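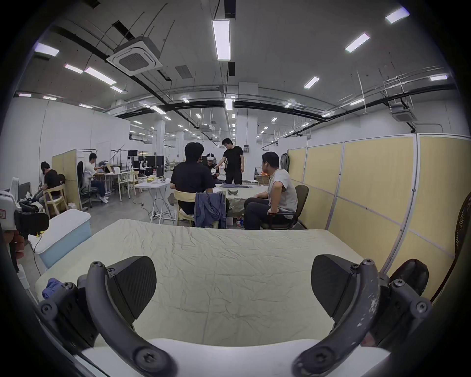
How to check what an email marketing agency is telling you

Posted 11/4/23 by Roman Szulc

Every agency report I have been handed shows a line going up. I have run the newsletter for Ziswood, a mail-order seed and bulb shop, through two agencies and one freelancer, and the line went up with all of them. Sales didn't always follow. What I do now takes an afternoon and a spreadsheet.

What you need

Your own login to the mailing software, with full rights. If the agency says it only gives clients a "viewer" seat, stop and sort that out first. You also need an order export from your shop for the last 90 days.

Step 1. Throw out the open rate

Some mail apps load images in advance whether or not a person reads the message, and that gets counted as an open. I don't know how many of my opens are real and I doubt the agency does either. Delete the column.

Step 2. Pull the list yourself

Export every active subscriber with the sign-up date and the date of the last click. Sort by last click. Ours had over 3000 names, and a long tail of them had never clicked on anything. We were paying to mail them every week. Ask who decided to keep them on, and ask whether the fee goes up with list size.

Step 3. Match orders to clicks

Put the order export next to the click export and match on email address. Count an order only if the click came first and the order followed within three days. You can argue for five days or seven. Pick one before you look at the result and leave it alone.

For our spring sale the agency claimed 225 orders. I matched 103. The difference was mostly people who got the email, didn't click, and bought something anyway, which the software credits to the email by default. Maybe a few of them were nudged by the subject line. I wouldn't pay a commission on maybe.

Step 4. Hold some people back

Pick one subscriber in ten at random and don't send them the next campaign. Compare orders per person in both groups afterward. With a small list the answer will be noisy, so do it for several sends before you believe it. Bhutto, our second agency, told me this would "hurt engagement." Clendside set it up the same day I asked.

Step 5. Ask for the report in your format

Send them a blank sheet with four columns: sends, clicks, matched orders, unsubscribes. Anything else can go on page two.

I plan to run the whole check again in December, when everybody's numbers look good and it's easiest to be fooled. If you use Wetitz for your shop, the order export is under Accounts, and the date filter ignores the last day you pick, so set it one day later.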